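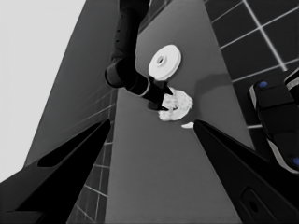 Chapter 2

Keeping Household Accounts

In the first chapter we have spoken about why a family, or a person who lives alone, should know where the money goes. In this chapter we begin with the practical work. You will need a notebook with ruled pages, a pen, and the receipts and bank statements of one full month. A computer spreadsheet can also be used, but I recommend that students make the first month by hand. The arithmetic is easy and the hand remembers it better.

After you have worked through this chapter you should be able to set up a simple cash book, sort expenses under suitable headings, and compare the balance in the book with the balance at the bank. The exercises in the workbook follow the same order as the sections.

2.1 The cash book

A cash book is a record of all money received and all money paid out, written in the order in which it happens. Each line is called an entry. An entry has a date, a few words which say what the payment was for, and an amount. Money received is written in the left column and money paid is written in the right column. Some older books do it the other way. It makes no difference to the result, provided that you do not change your method in the middle of the year.

Let us take the household of Vilmos Sárközi, which will accompany us to the end of Part One. Vilmos lives in a rented flat in Plerkham with his mother. He works at a bakery and is paid once a month, and his mother receives a small pension. In February the two incomes together came to $3,966. This is the first entry in his book, and he has written beside it "wages and pension". A more careful bookkeeper would give each of them a separate line, and we will ask Vilmos to do so from the next month.

His second entry is the rent. The third is the electricity bill, which was $159. After these come many small payments: bread, tram tickets, a birthday card, a new washer for the kitchen tap. Beginners often leave out such small payments, thinking that they are not worth the ink. Please write them down. When the month is finished, they are usually the reason why the book and the purse do not agree.

2.2 Headings

When the entries are written, they must be sorted. A heading is a name for a group of expenses of the same kind. For most households the following will be enough at the beginning:

Housing (rent or mortgage, rates, repairs)
Energy and water
Food
Travel
Clothing
Health
Other

Try to keep the heading "Other" small. If it grows larger than your heading for clothing or for travel, look through it again, and probably you will find inside it a group which deserves its own name. In the Sárközi household this was the cat.
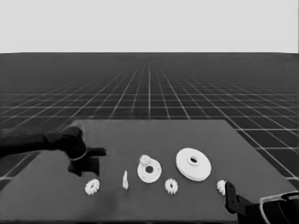
A difficulty appears when one receipt belongs to two headings. Suppose that Vilmos goes to the supermarket and buys vegetables and also a pair of socks. He may write two entries, one under Food and one under Clothing, and this is the correct way. Norbert Szekeres, my old teacher, allowed his students to put the whole receipt under the larger heading if the smaller part was under two dollars. I follow his rule in this book.

2.3 Comparing with the bank

At the end of the month we add both columns and find the difference. To this we add the balance carried over from the month before. The result should be equal to the cash in the house plus the balance in the account. The bank statement may close on a different day from your book. Where February has 28 days, for instance, a card payment made on the last evening will often appear only on the March statement. Mark such an entry with a small cross and look for it again when the next statement arrives.

If the two amounts are still different, do not change any figure to make them equal. First check the addition, then check that each receipt has its entry, and after that look for an amount in which two digits have changed places. We will now go through the first page of Vilmos's book line by line.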